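Kodlow 손목 그리퍼 키트 사용기: Prindgate 동아리 학기 과제 기준

분류: 교육용 로봇 / 엔드 이펙터
사용 기간: 다섯 주
사용 환경: Prindgate 로봇 동아리, 학기 과제 Prieto

Kodlow 손목 그리퍼 키트를 동아리 과제에 한 학기 가까이 물려 쓴 기록이다. 제품 구성은 손가락 2개짜리 전동 그리퍼, 손목 브래킷, 원형 어안 카메라 모듈, 제어 보드, 케이블 묶음이다. 로봇 팔 본체는 포함되지 않는다. 판매 페이지 첫 화면만 보면 팔까지 들어 있는 것처럼 읽히므로 주문 전에 구성표를 확인하는 편이 좋다.

Prieto는 생활 공간에 있는 물건을 집어 옮기는 동작을 사람이 원격으로 시연하고, 그 기록으로 정책을 학습시키는 과제다. 팀은 저학년 위주로 꾸렸고 기구 쪽은 Thoa Doãn, 소프트웨어 쪽은 Hưng Võ가 맡았다. 필자는 조립 점검과 기록 정리를 담당했다. 아래 내용은 세 사람의 작업 일지를 합친 것이며, 의견이 갈린 항목은 따로 표시했다.

조립

설명서는 그림 위주이고 문장이 적다. 브래킷, 모터, 기어, 손가락 순서로 조립하게 되어 있는데 실제로는 기어를 먼저 맞물려 놓고 모터를 고정하는 쪽이 편하다. 설명서 순서대로 하면 모터 나사를 조인 상태에서 기어 중심을 맞춰야 하고, 이때 공구가 들어갈 틈이 좁다. Thoa는 첫 조립에서 기어를 한 이 어긋나게 끼웠고, 손가락이 완전히 닫히지 않는 것을 영점 보정 단계에서야 발견했다. 두 번째 조립은 순서를 바꿔 문제없이 끝났다.

나사는 규격이 세 종류인데 봉투에 표시가 없다. 길이 차이가 작아 눈으로 구분하기 어렵다. 긴 나사를 손가락 쪽에 쓰면 안쪽 부품에 닿는다. 조립 전에 규격별로 나눠 담아 두기를 권한다. 체결부에는 나사 고정제를 쓰라는 안내가 없으나, 모터 주변 나사는 반복 동작 중에 조금씩 풀렸다. 약한 등급의 고정제를 바른 뒤로는 같은 현상이 기록되지 않았다.

카메라 모듈을 포함하지 않은 손가락부의 무게는 동아리 저울로 102 g이 나왔다. 팔 끝의 가반 하중이 작은 입문용 팔이라면 이 값에 브래킷과 케이블 무게를 더해 계산해야 한다. 우리 쪽 팔에서는 여유가 있었다.

카메라

카메라는 손목에 고정되고 출력은 원형이다. 원 바깥은 검은 화소로 채워진다. 시야가 넓어 그리퍼 주변과 방의 배경이 한 장에 들어오는 대신 직선은 대부분 휜다. 왜곡 보정용 계수 파일이 함께 제공되지만 우리가 받은 모듈에는 잘 맞지 않았다. 체커보드로 다시 보정한 뒤에야 가장자리 오차가 쓸 만한 수준으로 줄었다. 보정 절차 자체는 공식 문서에 비교적 충실하게 적혀 있다.

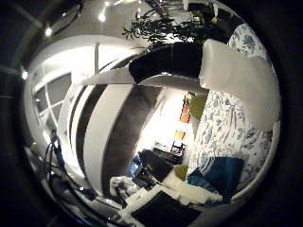 노출은 자동이 기본값이다. 조명이 고른 실험대에서는 괜찮지만, 어두운 구역과 밝은 벽이 같이 들어오는 생활 공간에서는 손목 각도가 조금만 바뀌어도 밝기가 출렁인다. 학습 데이터로 쓸 때는 이 변동이 그대로 입력에 실린다. Hưng은 노출을 수동으로 고정하고 대신 작업 전에 조명을 맞추는 방식을 택했다. 수동 노출 설정은 제어 프로그램 화면에는 없고 설정 파일을 직접 고쳐야 한다. 항목 이름이 문서와 실제 파일에서 서로 다르다는 점도 적어 둔다. 문서 쪽이 이전 판본 기준인 듯하다.

원형 영상을 그대로 학습에 넣을 것인지, 펴서 넣을 것인지는 팀 안에서 의견이 갈렸다. Hưng은 원본을 그대로 쓰자는 쪽이었다. 펴는 과정에서 가장자리 화소가 늘어나고, 손가락 끝이 바로 그 가장자리에 걸리는 자세가 많다는 이유였다. 필자는 사람이 기록을 검수할 때는 편 영상이 낫다고 본다. 결국 저장은 원본으로 하고 검수 화면에서만 펴서 보는 것으로 정리했다. 키트에 딸린 뷰어는 이 기능을 지원하지 않아 직접 짰다.

렌즈 덮개는 기본 제공되지 않는다. 손목이 물체에 접근하는 동작이 많으므로 렌즈 앞면에 지문과 먼지가 빨리 쌓인다. 작업 시작 전 점검표에 렌즈 닦기를 넣었다.

구동부

손가락은 모터 하나로 움직이며 기어로 동력을 받는다. 닫힘 속도는 세 단계로 나뉘고, 가장 빠른 단계는 원격 시연에 쓰기에는 거칠다. 시연자 대부분이 중간 단계를 선택했다. 위치 명령에 대한 응답은 일정한 편이고, 같은 명령을 반복했을 때 손가락 간격의 편차도 작았다. 파지력은 전류값으로만 추정할 수 있다. 촉각 센서는 없다.

기어 유격은 처음부터 손으로 느껴지는 정도로 있었다. 작은 물체를 집을 때는 닫히는 방향으로만 접근하면 영향이 적다. 열었다가 다시 조금 닫는 미세 조정에서는 명령과 실제 위치가 어긋난다. 이 부분은 제어 프로그램에서 유격 보상값을 넣어 완화할 수 있다. 보상값을 크게 잡으면 손가락이 떨리기 시작하므로 작은 값부터 올려야 한다.

손가락 표면의 미끄럼 방지 패드는 소모품이다. 둥글고 매끈한 물체를 자주 다루면 한쪽부터 닳는다. 예비 패드가 한 벌 들어 있으나 학기 과제 하나를 끝내기에는 부족했다. 패드만 따로 살 수는 있는데 배송 기간이 길었다.
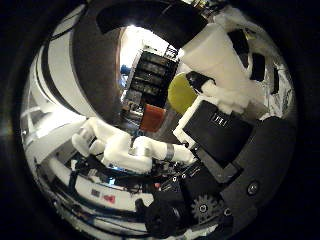 동작 소음은 허용 범위다. 옆 사람과 대화하는 데 지장이 없다. 다만 모터가 목표 위치에 닿지 못하고 힘을 주는 상태로 있으면 높은 음이 난다. 이 소리가 몇 초 이상 이어지면 명령을 풀어 주라고 팀 규칙에 적어 두었다. 보호 기능이 있어 과열 시 정지하지만, 정지한 뒤에는 제어 보드의 전원을 껐다 켜야 한다. 프로그램에서 해제하는 명령이 있었으면 한다.

케이블

이 키트에서 가장 아쉬운 항목이다. 전원, 신호, 카메라 케이블이 각각 따로 나오고 묶는 부품이 없다. 손목을 크게 돌리면 카메라 케이블이 먼저 당겨진다. 커넥터에 잠금 장치가 없어 당겨지면 접촉이 불안해지고, 영상이 끊긴 구간은 기록 전체를 버려야 한다. 초반에 버린 기록은 거의 이 문제 때문이었다.

Thoa가 Drolness에서 나오는 범용 케이블 체인을 잘라 팔꿈치 구간에 달았고, 손목 구간은 나선형 튜브로 감았다. 손목 회전 범위는 소프트웨어에서 줄였다. 그 뒤로 끊김은 드물어졌다. 근본적으로는 잠금형 커넥터로 바뀌어야 할 부분이다. 제조사에 문의했더니 다음 판본에서 검토하겠다는 답을 받았다.

제어 프로그램과 기록 형식

설치는 어렵지 않다. 드라이버와 제어 프로그램이 한 묶음이고, 공식 지원 운영체제에서는 추가 작업 없이 장치를 인식했다. 화면 구성은 단순하며 손가락 위치, 전류, 카메라 영상을 한 창에 보여 준다.

기록 기능은 쓸 수는 있으나 손이 간다. 영상과 관절값의 시각이 서로 다른 기준으로 찍힌다. 변환 스크립트가 제공되지만 시작 시점만 맞출 뿐, 기록이 길어지면 뒤로 갈수록 차이가 벌어진다. Hưng은 두 흐름에 같은 기준 시각을 찍도록 기록부를 다시 작성했다. 저학년 학생이 처음 받아서 바로 해결할 수 있는 난도는 아니다. 수업에서 이 키트를 쓸 계획이라면 지도하는 쪽에서 이 부분을 미리 고쳐 배포하는 것이 맞다.

다섯 주 동안 남긴 시연 기록은 1,732건이다. 끊김이나 동기 오류로 폐기한 것은 이 수에 넣지 않았다. 파일 이름 규칙은 키트 기본값을 버리고 물체, 장소, 시연자 순으로 다시 정했다. 기본값은 시각만 들어가므로 나중에 분류할 때 영상을 일일이 열어 봐야 한다.

생활 공간에서의 사용

실험대에서는 배경이 단순하므로 대부분의 설정이 무난하게 동작한다. 차이는 무늬가 많고 물건이 섞인 곳에서 나타난다. 무늬가 촘촘한 면 앞에서는 영상 압축 설정의 영향이 크다. 기본 압축률에서는 무늬와 물체 경계가 함께 뭉개졌고, 압축을 한 단계 낮추자 경계가 살아났다. 저장 용량은 그만큼 늘어난다.

흰 물체와 흰 배경이 겹치는 조합도 따로 확인할 필요가 있다. 노출을 높게 고정하면 양쪽이 함께 날아간다. 우리는 물체 쪽 밝기를 기준으로 노출을 낮추고, 어두운 구역의 잡음은 감수했다. 라벨의 작은 글자는 이 카메라 해상도로는 기대하지 않는 것이 좋다. 글자 판독이 필요한 과제라면 별도의 카메라를 써야 한다.
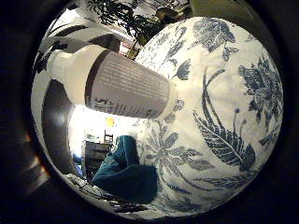 파란 꽃무늬 면 앞에 가로로 놓인 흰색 병. 라벨의 작은 글자는 읽히지 않는다.

천처럼 모양이 변하는 물체는 이 그리퍼의 강점이 잘 드러나지 않는 대상이다. 손가락 끝이 둥글어 얇은 천의 가장자리를 집기 어렵다. 끝이 납작한 손가락을 따로 설계하면 개선될 여지가 있고, 제조사가 장착부 도면을 공개하고 있어 설계 자체는 가능하다. Thoa가 시안을 그려 두었으나 이번 학기에는 달아 보지 못했다.

동아리 운영 관점

한 팀이 한 대를 나눠 쓸 때는 조립 담당과 기록 담당을 분리하는 것이 효율적이었다. 분해와 재조립을 할 때마다 손목 카메라의 각도가 미세하게 달라지므로, 재조립 후에는 반드시 보정을 다시 해야 한다. 이 단계를 빠뜨린 기록이 한 묶음 생겨서 나중에 따로 표시했다. 브래킷에 위치 결정 핀이 있었다면 피할 수 있는 문제다.

안전 면에서는 손가락 사이에 손을 넣지 않는다는 규칙과 비상 정지 담당을 한 명 두는 규칙으로 운영했다. 키트에는 비상 정지 스위치가 없다. 팔 쪽 스위치와 그리퍼 전원이 분리되어 있으면 팔만 멈추고 손가락은 계속 힘을 주므로 전원 계통을 하나로 묶어야 한다. 설명서에 이 내용이 없다는 점은 교육용 제품으로서 감점 요인이다.

항목별 평가

기구 정밀도: 양호. 유격은 있으나 보상 가능.
조립 편의: 보통. 나사 구분 표시와 조립 순서 수정 필요.
카메라: 양호. 시야가 넓고 재보정이 전제된다.
케이블 및 커넥터: 미흡. 별도 보강 없이는 권하지 않음.
제어 프로그램: 보통. 기록 동기 부분은 직접 손봐야 함.
문서: 보통. 보정 항목은 충실하고 안전 항목은 부족.
소모품 수급: 미흡.

구매를 권할 대상은 펌웨어나 기록부를 고칠 수 있는 인원이 한 명 이상 있는 동아리다. 개봉 후 바로 수업에 투입할 용도라면 케이블 보강과 기록부 수정에 드는 준비 기간을 일정에 넣어야 한다. Prindgate에서는 다음 학기에도 같은 키트를 계속 쓰기로 했고, 추가 구매 품목은 손가락 패드와 예비 카메라 케이블이다. 납작한 손가락 시안은 장착 시험 결과가 나오면 별도 글로 올린다.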